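NESTNESS OPENS HOME ORGANIZING STUDIO IN PRURANBY

PRURANBY, Jul 18, 2018 — Nestness, the household goods and home organizing company, today announced the opening of its first public studio, a 2000-square-foot space on Barroso Street. The studio will offer classes in sorting, washing up and putting away, along with open hours for residents who wish to try kitchen tools before buying them.

"Most households own the right things and keep them in the wrong place," said Odair Bragança, director of Nestness. "We wanted a plain room where people can set out a bowl, a strainer and a bottle of soap and decide what belongs within reach."
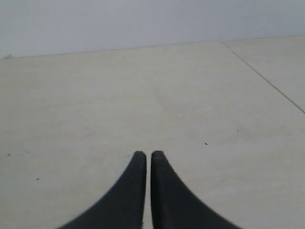
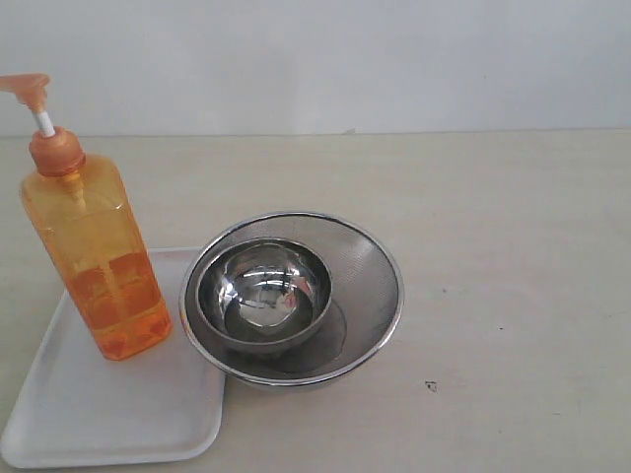

A pale work surface against a light wall (first photo); pump bottle on a white tray, with a mesh strainer bowl and a smaller steel bowl (second photo). Photos: Nestness.

The opening program, named Troretti, consists of two courses: one on the sink and counter, and one on cupboards and drawers. Nestness received 898 requests for places during the July sign-up period — more than the first season can hold — and will keep a waiting list. Class fees include the use of all tools and trays.

Registration is open at the studio desk, 1329 Barroso Street, Pruranby.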